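Workshop notebook, August, bench two, start 9:40 in the morning

Back on the Grilero cabinets. We have three of them in from the Trurkach hall, all with the same complaint on the ticket: "bonus wheel stops early, player argues." I love that the hall writes "player argues" like it's a fault code. Engelbert Brunner wants to know by the end of the month if we can sign these off for the license renewal or if they go back to Kornier for new boards, so I'm writing everything down this time and not on the back of a coffee receipt.
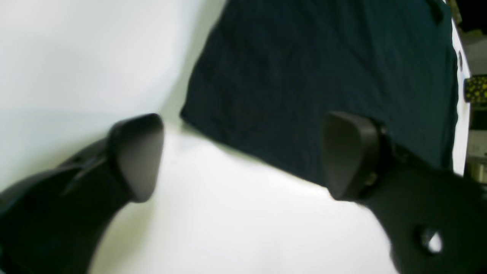 4 min read

First cabinet. Powered up fine, clock was wrong again (battery, I swapped it). Ran the bonus wheel by hand from the service menu and it looked perfectly normal to me. Ran it again with the sound off so I could hear the motor. Still normal. So of course I started doubting the ticket, went and got a sandwich, came back and it did it on the very next spin! The wheel slows down, twitches, and parks between two prizes. The screen pays the lower one. I'd argue too.

Checked the log. The game picked the result before the wheel moved, as it should, and the payout matches the pick. So the math is okay and the money is okay. What's wrong is the show. The wheel is supposed to land where the game says and it lands a bit short. Players don't care about my log, they care about the pointer.

Position counter: should read 108 steps for a full turn. On the good spins I get 108 every time. On the bad ones it comes up short, and never by the same amount, so I don't think it's a bad tooth on the ring. My money was on the sensor cable. It runs right past the hinge on the door and gets pinched every time somebody empties the cash box.

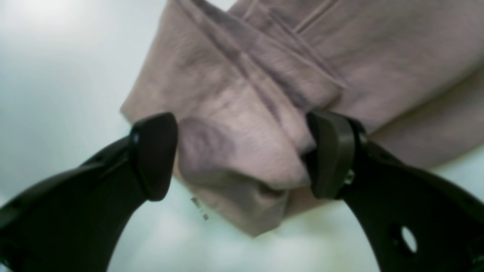

Gripper closed on the pink cloth.

Replaced the cable with one from the spares drawer. Did 70 spins. Two bad ones. Better than before lunch but that isn't a fix, that's a mood. Put the old cable back in just to be fair to it and got one bad one in 70. So the cable is innocent and I apologized to it.

Second cabinet, same test, and I was hoping for a different pattern so I'd have something to compare. Nope. Same twitch, same short count. Third cabinet I couldn't get to do it at all, which is annoying in its own way. Same software version on all of them (I checked, and then checked again after what happened in spring). Same wheel kit. The only difference I can find so far is the power supply: the two bad ones have the Kandasamy unit and the good one still has the original.

Put the meter on the Kandasamy supply while the wheel was turning. It sits where it should until the top lights come on for the bonus fanfare, and then there's a dip. Very short, I only caught it on the 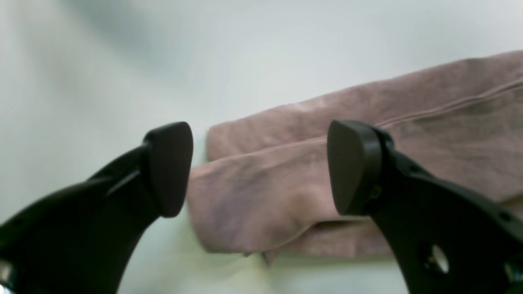 scope because the meter is too slow to notice. The dip lines up with the twitch. So what I think happens is the lights pull hard, the sensor board browns out for a moment, misses a few steps, and the wheel controller gets confused about where home is. Pulled the plug on the top lights and did another 70 spins. Zero bad ones. I did a little dance, luckily the radio was on so it looked intentional.

Not calling it done yet. Somebody who isn't me should repeat it with the lights unplugged and then plugged back in, and please don't look at my numbers first. Also need to swap supplies between the good cabinet and a bad one. If the fault moves with the supply, that's our answer and Kornier can keep their boards. 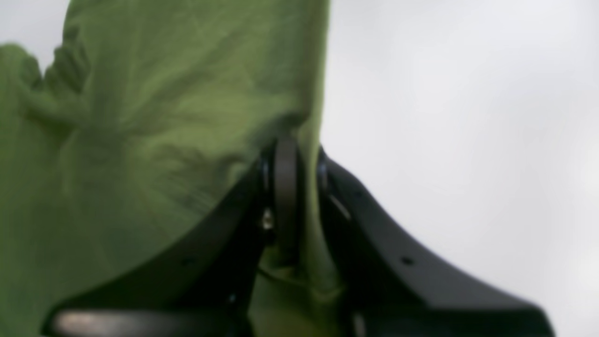 The door harness needs redoing no matter what the supply test says. It's 34 inches end to end and there's slack in it everywhere except where you want it, so it bunches up behind the hinge and goes tight right at the clamp. Think of that olive-green cloth caught in the gripper, all the creases running out from the one spot where it's pinched, and you've got the picture. I'd like to move the clamp down a bit and let the loop hang free. Will try it on the third cabinet tomorrow morning, that one's door is already off.

For Engelbert: the payouts are correct in every log I pulled, good spins and bad. I'd still not sign off. If the pointer says one prize and the screen says another, the inspector is going to take the player's side, and I would as well.

To do:
Swap supplies, good one against bad one
Ask Kandasamy if there's a newer revision of the unit
Repeat 70 spins, lights on, lights off
Order clock batteries, we're out
Find whoever has my small hex driver

Stopped at 5:15. Left cabinet one powered on overnight with the lights plugged in and the log running.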